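金属の小物部品を作業台で迷子にしない置き方

読了時間:4分

パソコンの組み立てや古い機器の分解をしていると、ネジよりも先に板金の部品で台が埋まります。I/Oパネル、スロットの目隠し板、ドライブ用の金具、用途のよくわからない細長いバー。どれも銀色か灰色で、重ねると見分けがつきません。自宅の作業部屋で続けている置き方と、棚やトレーの選び方をまとめました。ネジの管理については別の話になるので、ここではほとんど触れません。

作業前に台を空ける

始める前に、台の上から前回の残りを全部どけます。工具は手前右、部品は奥、作業するものは中央。左利きの人は左右を逆にしてください。台の奥行きが足りない場合は、部品の置き場を台の外に出し、隣に棚か小さいテーブルを寄せます。

マットは緑や青など、金属と色の差がはっきりするものが使いやすいです。灰色のマットに灰色の金具を置くと、薄い板は本当に見えなくなります。以前は灰色のゴムマットを使っていましたが、目隠し板を一枚、まる一日探したあとで替えました。安いカッティングマットで十分です。端がめくれてきたら裏返して使い、両面が傷だらけになったら買い替えます。

まとめ箱と手元トレーを分ける

部品の入れ物は2種類用意します。

・まとめ箱:まだ使わない部品をざっと入れておくもの。縁のある、少し大きめのトレー。
・手元トレー:今から使う部品を置くもの。浅くて、底が平らなもの。

まとめ箱の中は、多少重なっていてもかまいません。大きい板を先に入れ、細い金具はあとから入れます。逆にすると、細いものが大きい板の下に潜って、持ち上げたときに一緒に引っかかってきます。スロットの穴どうしが噛み合ったときは、引っ張らずに一度箱の底に置き、片方を押さえてから横にずらして外します。

手元トレーには、原則として1つずつ置きます。小さい板なら並べて置いてもよいのですが、重ねるのはやめてください。使い終わったらトレーを空にしてから次を出します。面倒に見えますが、途中で電話が来たり食事で席を立ったりしたとき、どこまで進んだかがすぐわかります。

段ボールの浅いトレーを作る

手元トレーは、通販の箱を切ったもので足ります。箱の底から2cmほどの高さに線を引き、四辺をぐるりとカッターで切るだけです。壁が高いと指が入りにくく、薄い板をつまみ上げられません。

切り口は紙の粉が出るので、気になる人はマスキングテープを巻きます。底に油がしみたら捨てて作り直します。うちでは箱が届くたびに作りためて、棚の脇に立ててあります。フタ付きの箱なら、フタのほうが最初から浅いので切る手間もいりません。

静電気が心配な基板には、この段ボールトレーは使わないでください。基板は買ったときの導電袋に入れたまま、使う直前に出します。ここで扱っているのは、金具やパネルといった板金の部品だけです。

テープで定位置を決める

台の上に、色のついたテープで四角い枠を作ります。枠の大きさは、そこに置くものより指一本ぶん大きいくらい。枠の中を塗りつぶすように貼る必要はなく、輪郭だけで足ります。

枠の使い道は一つに決めてください。「次に取り付けるもの」でも「終わったもの」でもよいのですが、両方に使うと混乱します。テープは黄色が緑のマットの上で目立ちます。白は汚れが気になり、赤は夜の電灯の下だと思ったより沈んで見えました。

貼る前にマットの表面をアルコールで拭き、完全に乾いてから貼ります。剥がすときはドライヤーで少し温めると糊が残りにくいです。温めすぎるとマットが反るので、手で触って温かい程度で止めます。角は重ねずに突き合わせにしておくと、部品の縁が引っかかりません。

棚は骨組みが見えるものを

部品や空きトレーを一時的に置く棚には、パイプとジョイントで組むタイプを使っています。板の棚に比べて下の段が暗くならず、あとから高さを変えるのも楽です。うちの棚はKonbergのパイプにVonmontのジョイントを合わせたものですが、径が合うならメーカーをそろえなくても組めます。買う前に、外径は必ずノギスで測ってください。

棚を組むときの順番は次のとおりです。

1. 床で下の四角を組み、対角線の長さを2本とも測る。
2. 縦のパイプを4本立てる。この段階ではジョイントを締め切らない。
3. 上の四角を載せて、水平を見る。
4. 下から順に締める。

耐荷重は表示より控えめに見ておきます。板金は小さくても、まとまると重くなります。トレーを満杯にして持ち上げてみて、片手でつらいようなら二つに分けます。

上の段に置くトレーは透明なものが便利です。立ったままでも座っていても、横や下から中身があるかどうかがわかります。側面に段のついた形だと、縁に指がかかって持ちやすいです。Aydoğanの大きめのものを使っていますが、角に細かいヒビが入りやすいので、寒い部屋で落とさないように気をつけています。

札は棚の枠に下げます。トレーに直接貼ると、トレーを入れ替えたときに札の内容と合わなくなります。文字は大きく、中身ではなく段の役割を書くのがこつです。

棚と台の様子です。一枚目がパイプの棚と透明トレー、二枚目が緑の台に置いた段ボールの浅いトレーで、右に黄色いテープの枠、奥に金具を入れたトレーがあります。

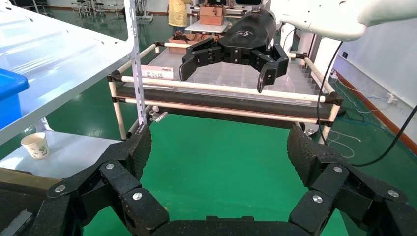
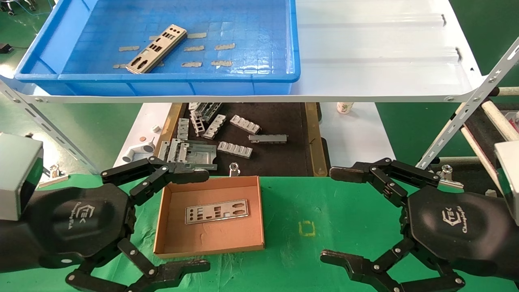
薄い板金の持ち方と向き

I/Oパネルのような薄い板は、端の長いほうの辺を両側から持ちます。穴の縁で指を切ることがあるので、慣れないうちは薄手の手袋をしてください。軍手は目が粗く、小さな爪に糸が引っかかるので向きません。指先だけゴムのついたものが扱いやすく、Ulisの薄いタイプを洗いながら使っています。

置くときは平らに寝かせます。立てかけておくと、別のものを取ったときに倒れて曲がります。曲がってしまった爪は、ラジオペンチで少しずつ戻します。一度に戻そうとすると折れます。何度も往復させた爪は弱くなっているので、あきらめて新しいものを探したほうが早いこともあります。

向きもそろえておきます。表を上、上下は取り付けるときと同じ。外した部品を戻す作業なら、外した時点の向きのままトレーに移しておくと、あとで迷いません。

湿気の多い時期

6月に入ったら、金具を出しっぱなしにしないようにします。メッキの切れた断面から錆が出ます。チャック付きの袋に乾燥剤と一緒に入れ、袋の外に部品名を書いておきます。すでに錆が出たものは別の袋にしてください。

乾燥剤は菓子についてきたものでも使えますが、古いものは吸いません。買うなら小袋のものが扱いやすく、うちでは100個入りを一袋置いてあります。袋の口は、空気を抜いてから閉めます。

片付けの手順

作業が終わったら、枠の中、手元トレー、まとめ箱の順に空にしていきます。枠に何か残っていれば、付け忘れかもしれないので、機器のフタを閉める前に確認します。

最後にマットを刷毛で掃きます。掃除機を先に使うと、小さいネジを吸ってしまいます。刷毛で集めたものを白い紙の上に広げ、磁石を当ててネジを拾ってから、残りを捨ててください。磁石はポリ袋に入れて使うと、袋を裏返すだけで外せます。

段ボールのトレーは底を軽くはたいてから、棚の脇に戻します。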